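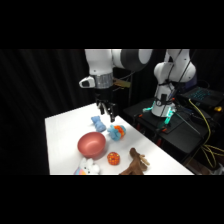

보낸 사람: Soo-ah Kwak
받는 사람: 인형·소품 정리 메일링 리스트
날짜: 2024년 12월 1일
제목: Re: 봉제 인형 분류와 그릇 문제

Rogério Prado 님이 쓴 글:
> 선반 정리하다가 막혀서 여쭤봅니다. 지금 봉제 인형하고 공을 한 상자에
> 같이 넣고 있는데, 꺼낼 때마다 전부 쏟아야 합니다. 하늘색 인형이 둘이라
> 목록에 "하늘색"이라고만 적으면 어느 쪽인지 모르겠고요.
> 그리고 그릇도 장난감 목록에 넣어야 하나요, 아니면 주방용품으로 빼나요?
> 상자는 Cimeck 20리터짜리를 쓰고 있습니다.

Rogério 님, 답이 늦었습니다.

하늘색 둘은 주황색이 있느냐 없느냐로 나누면 됩니다. 저는 목록에 "하늘색 단색", "하늘색+주황"으로 적습니다. 전에는 동물 이름으로 적었는데 사람마다 곰이라고도 하고 다른 걸로도 불러서 그만뒀습니다. 갈색 인형도 Ludivine Collet 님은 사슴, 저는 무스라고 적어서 2월 목록에 같은 물건이 두 번 올라갔습니다. 지금은 색을 먼저 쓰고 특징은 괄호에 넣습니다. "갈색(뿔)" 이런 식입니다.

빨강과 주황이 섞인 조각무늬 인형은 한 가지 색으로 적지 마시고 "조각무늬"로 적어 주세요. 노란 부분도 있어서 "빨강"으로 찾으면 헷갈립니다. 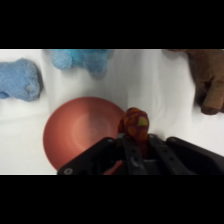
그릇은 장난감 목록에 그대로 두세요. 음식에 쓰지 않는 그릇을 주방용품 쪽으로 넘기면 다시 찾아오기가 번거롭습니다. 색은 사람에 따라 분홍, 빨강, 연어색으로 제각각 적는데 이름표에 적힌 대로 통일하면 됩니다. 이름표가 없으면 Aparecida Evangelista 님에게 말씀하세요. Rulix 이름표 400장짜리가 아직 남아 있습니다.

공은 인형과 따로 넣는 편이 낫습니다. 표면이 울퉁불퉁한 공에는 인형 털이 잘 낍니다. 저는 공만 작은 망주머니에 넣고, 주머니째로 상자 맨 위에 올립니다. 상자 하나에 인형은 5개까지만 넣습니다. 그 이상 넣으면 뿔이나 귀가 눌려서 모양이 안 돌아옵니다.

꺼내서 목록과 맞춰 볼 때는 흰 상판에 서로 닿지 않게 벌려 놓고 하세요. 겹쳐 두면 작은 것이 꼭 하나 빠집니다.
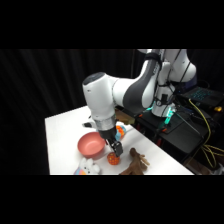
흰 상판 위의 분홍빛 그릇과 주황색 공, 앞쪽은 갈색 봉제 인형

세탁은 Michalski 세제로 찬물에 손빨래하고 있습니다. 털이 긴 흰색 인형은 다른 것과 같이 담그지 않습니다. 귀 쪽이 마르는 데 하루가 더 걸리니 덜 마른 채로 상자에 넣지 마세요.

Benedito Toledo 님이 물으신 Imia 칸막이는 2개 주문해 뒀고 아직 안 왔습니다. 오면 치수를 재서 다시 올리겠습니다. Cimeck 상자에 안 맞으면 반품할 생각입니다.

수정한 목록은 Rogério 님이 먼저 올려 주시면 제가 그 위에 이어서 적겠습니다.

Soo-ah Kwak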